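Drollness (theater company)

Drollness is a small touring theater company based in Fencombe, and since I've been writing the entries for this section of the site, I get to do this one too. Lucky me, because I've seen nearly everything they've put on!

Origins

The company grew out of a reading group that met above a hardware store called Drelier. They read plays out loud, badly at first, with one copy passed between them, and after about 3 years of that somebody suggested standing up while they did it. The first public show was a one-act farce in March, played to whoever wandered in off the street. I was one of those people (it was raining and I had a bag of onions with me).

The name comes from a line in that farce, where a landlord complains of "drollness in the stairwell." It was meant to be a stopgap name. It stuck.

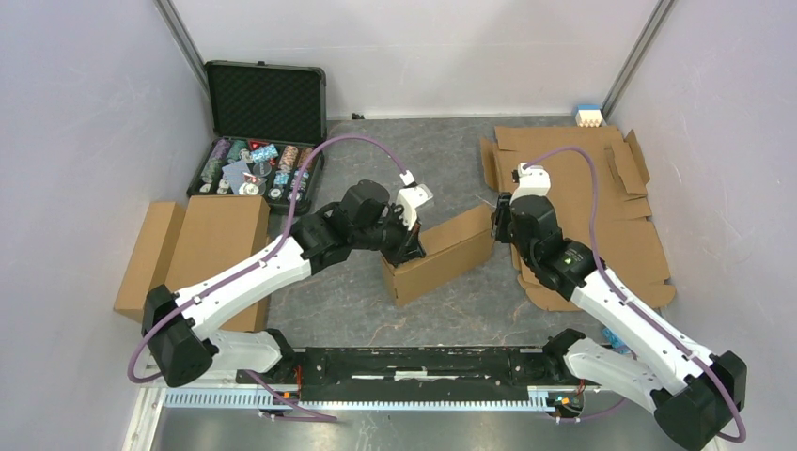
Style

Drollness works mostly in physical comedy, with very little scenery and a lot of doors. I've heard people call it clowning, and I can see why, but there are no red noses and the scripts are pretty wordy. The actors swap parts halfway through most shows, so you may see the same jealous husband played by two different people on one night. It takes a minute to get used to. My sister never did, and she still asks me who was married to whom.

Music is played live, usually on an accordion that sits at the side of the stage, and the player is allowed to interrupt. Some of my favorite moments have come out of those interruptions, and I'd love to know how many are planned.

Notable productions

The best known is Pirzada, a comedy in four acts about a family that inherits a ferry and can't agree on which bank of the river to live on. It's long, but the third act, set entirely in a ticket booth, is the funniest thing I've seen on a stage. The company has revived it twice, with a shorter ending the second time around. I prefer the old ending, where the ferry leaves without anybody on it, but I seem to be in the minority.
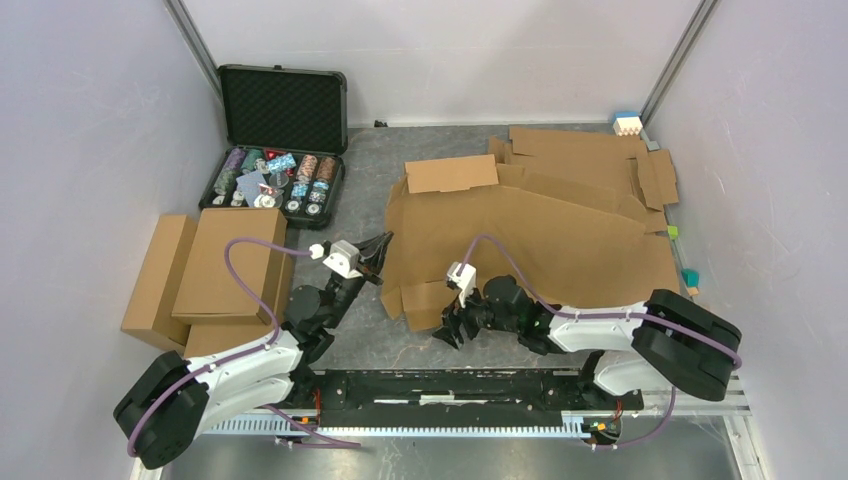
Venues and touring

There's no permanent home. In Fencombe they play the old grain hall, which has wonderful sound and terrible chairs, so bring a cushion. On tour they'll take school gyms, church basements and, one summer, a parking lot behind a bakery (the smell alone was worth the ticket).

Evening shows start at 7:30, with a short talk afterward if the cast isn't too tired. Scripts are sold at the door, and the one for Pirzada includes both endings.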